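Workshop tips: sim kitchens for grasp tests, what saved me time

Quick ones, typing between runs. Most of this comes from the Drostix tabletop work, which is a pick-and-place policy trained in simulation and then scored on rooms it hasn't seen. If you run something similar on a bench or a home machine, take what you need.

Fix your room list before you train anything. Write the seeds in a plain text file, put it somewhere you can't edit by accident. I kept swapping out "bad" rooms halfway through and my numbers went up very nicely. Meant nothing. Now it's 50 held-out rooms and they stay put.

Settle time. Let objects drop and rest before the policy gets its first observation. 200 physics steps is plenty for bowls and cups. Thin flat stuff wobbles longer, so check velocity too. Had a spatula creeping across the table for a whole episode once and blamed the controller for two days.

Collision shapes — look at them. Turn the visual mesh off and look. A bowl wrapped in one convex hull is a solid lump, the fingers can't get inside the rim, and every rim grasp fails. Split it into pieces. Same goes for mugs if you care about the handle.

Don't shrink the clutter to make it fit. Rescale one thing, the grasp width goes wrong, and then you're debugging the gripper. Throw the object out and draw another.

Score three things seperately: reached it, lifted it, put it where it belongs. One success number hides everything. Our place score was fine all along, it was the lift that was killing us.

Lift means held. We count it if the object is still up after 10 control ticks. Before that rule half our "lifts" were the thing bouncing off a finger.

Friction: randomize it per object, not per room. Per room and the policy works out from the first touch what everything else feels like. Sneaky. Took us most of November to catch.

The main result, since people ask. Training on 2000 rooms with furniture in them beat training on the same number of bare-table setups, when tested in furnished rooms. Bare-table policy did well on bare tables and got lost elsewhere. Most of its misses were at the reach stage, going for the wrong thing or stopping short. We re-ran it with the Hakton scorer in case ours was broken. Same order, slightly closer gap.

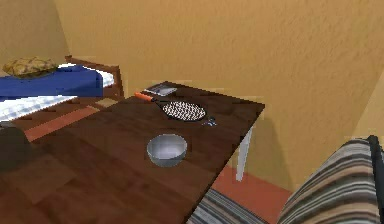 Background variety matters more than I gave it credit for, and we now budget for it the same as for objects. Mix your textures, and mix them near the table especially. A room with a dark glossy wood table, striped chairs up against it and a blue blanket on the bed behind gives the vision side a lot to sort out before it gets to a plain grey bowl. Those are the rooms worth having. If yours all have one wall color and one table, add some before you add more objects.

Target choice. Start with bowls, then flat tools. Flat tools need an approach from above with the fingers nearly touching the surface, so log table contact forces or you'll be pressing through the tabletop and calling it a grasp.

Rendering on the cheap: Low res for training, full res only for the test set. Check once that the small objects survive the downscale. Ours didnt at first.

Save the failures. Not all the video, just first observation, last observation, and the joint log. The Pisorness folder layout works ok for this, one directory per seed. The Hyvönen script makes contact sheets from it if you have it installed.

Next on the list is drawers. Will add when there's something to say.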